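Home | List archive | Threads | Search | Join or leave

Filed under: Teaching by demonstration, two-arm work

Subject: Re: Bottles on their sides – how many demos before it stops knocking them over?
Date: 8/20/20

Hello all,

Sorry to be slow with this, I've had the original message open in a tab and kept meaning to answer it properly. I'll quote the bit I'm replying to and snip the rest.

> We're trying to teach a two-arm setup to pick up plastic bottles
> and pass them across. We've recorded 300 runs by remote control
> and it still goes in far too low and pushes the bottle along the
> table. Upright bottles are fine. Lying down is hopeless. Is it
> just a matter of more runs, or are we showing it the wrong thing?
> We also can't agree whether to guide the arms by hand or stick
> with the remote. Has anyone on Zodance tried both?

Yes, we've tried both, and we were stuck in much the same place for most of the summer. My short answer is that you're probably showing it the wrong thing. We were, anyway!

On the Collen project we ended up with 1,652 runs of bottle handling, and I'd happily bin a good half of them. The early ones were all recorded by whoever was free, and everybody had their own way of going in. One of us came from above every time, one of us liked to sneak in from the cap end, and I had a bad habit of nudging the bottle with the back of the fingers first to line it up. Guess what the arm learned? It nudged. It nudged beautifully, and then it closed on nothing. If your lot are pushing bottles along the table, I'd go back through your own recordings and look for somebody like me.

What sorted it for us was a dull little session where we sat down and agreed how a lying-down bottle should be picked up, wrote it on a card and re-recorded 29 clean runs with just the one person driving. Fingers open well before you get there, come over the top of the bottle, pause, then close. The pause matters more than you'd think. Without it the closing and the lowering get smeared together and you get that low scoop you're describing.

We also stopped using the bare table. The bottles skated about on it, and every skate was a run ruined (or worse, a run we kept). We put a mat down and started setting the bottles out in deliberately awkward ways, with the caps facing different directions and something crinkly on one side so it wasn't always looking at the same tidy background.
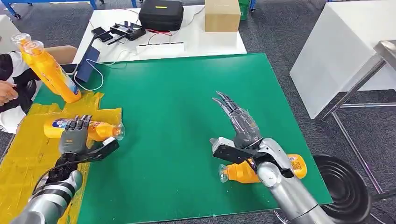 Yellow bottles on the green mat, two hands at work and a third bottle being reached for by a person.

We're running hands of two different makes on the left and right, which I wouldn't recommend if you've a choice. A grip that looks lovely on one side won't copy over to the other, so we keep the recordings separate and only mix them for the passing part. The brackets next to the fingers are our own addition, made to a Grestex pattern and then filed about a bit. They give you something flat to press against when the fingers can't get right round.

As for hand guiding or remote – I'd use both, for different things. Guiding by hand is much better for the last bit of the approach, as you can feel when the wrist wants to go somewhere else. But it's tiring, and your own arms keep getting into the camera's view, and then it learns to expect them. Remote is slower to get good at (I was dreadful for my first week) but the pictures are clean. We now do 5 guided runs at the start to work out the movement, then put the remaining ones down by remote, copying what we found.

One more thing, and it caught us out badly. If a person sets the bottles out, don't start recording until their hands are well away. We had a whole batch where the arm sat politely waiting for somebody to reach in before it would move at all.

The Babalola people posted a very handy script back at the start of August for chopping the idle time off the front of each run. It's in the archive and it saved us days. It does choke on very short runs, so make a copy of your folder first.

I'm happy to send our card over if it's any use, it's only half a page and the handwriting is mine, so be warned. And could you say what height you start from? If you're beginning level with the bottle, I'd try lifting that before you record anything else.

All the best from a rather warm workshop

Previous message | Next message | Back to thread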